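Terence Crabtree
Thread, 14 posts

1/ I teach the evening programming course at Gatside. The new intake starts in June and I keep getting the same questions by email, so I'm putting the answers in one place.

2/ The course is Python for the first half and SQL for the second. We don't do Java any more. The people who wanted Java mostly wanted it for one employer, Zomer, and Zomer now asks for Python at entry level.

3/ There are 20 places. When those are gone you go on the list for the next intake. Please don't email me asking for place 21. I can't add chairs.

4/ Total class time is 110 hours. Evenings start at 6:30 pm and finish at 9. There's a break at 7:45 and the coffee machine takes coins only.

5/ You don't need a degree or any math beyond what you'd use to check a phone bill. You do need to be able to type, save a file and find it again. Last intake we lost most of the first evening to people looking for their downloads folder.

6/ Laptops. Anything from the last six years will do. Tablets won't. If you have a work laptop, check you're allowed to install software on it before you turn up.

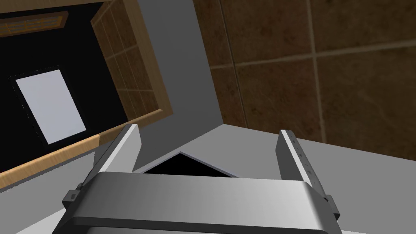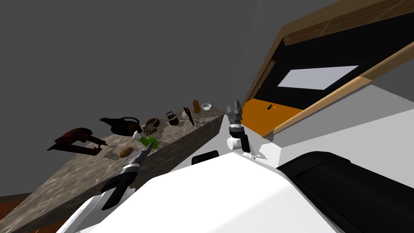

Terence Crabtree
Course tutor, Gatside evening programming

7/ Homework is one exercise sheet per class. Most people take two hours over it. I mark everything that comes in before noon on the day of the next class. After noon, you get the answer sheet and no comments.

8/ The project in the second half uses a parts database that Stunanach gave us when they closed their old warehouse. It has 3814 rows and it's a mess. Duplicate part numbers, three date formats, blank suppliers. You clean it, load it and write reports from it.

9/ People ask if they can bring their own data. Yes, if you clear it with me by the end of week four. No customer records from your job, even with the names taken out.

10/ Certificate: you get one if you attend four classes out of five and hand in the project. There's no exam at the end. It's a course certificate and employers will treat it as that.

11/ Jobs. I don't promise jobs and I don't give out placement numbers. Some people move into junior roles, some stay where they are and stop doing reports by hand. I'll read your resume if you print it.

12/ The fee is $2505, payable in three parts. The first part holds your place. You can get it back up to the second class, and after that you can't.

13/ If you miss a class, the notes go up the next morning. I don't record the sessions. I tried it for one intake and attendance dropped by half.

14/ Sign up at the front desk or through the Gatside site. If the form rejects your phone number, take the spaces out. I've reported it.

We use cookies to keep you signed in and to count visits. Accept | Manage settings

Contact | © Crabtree | Back to top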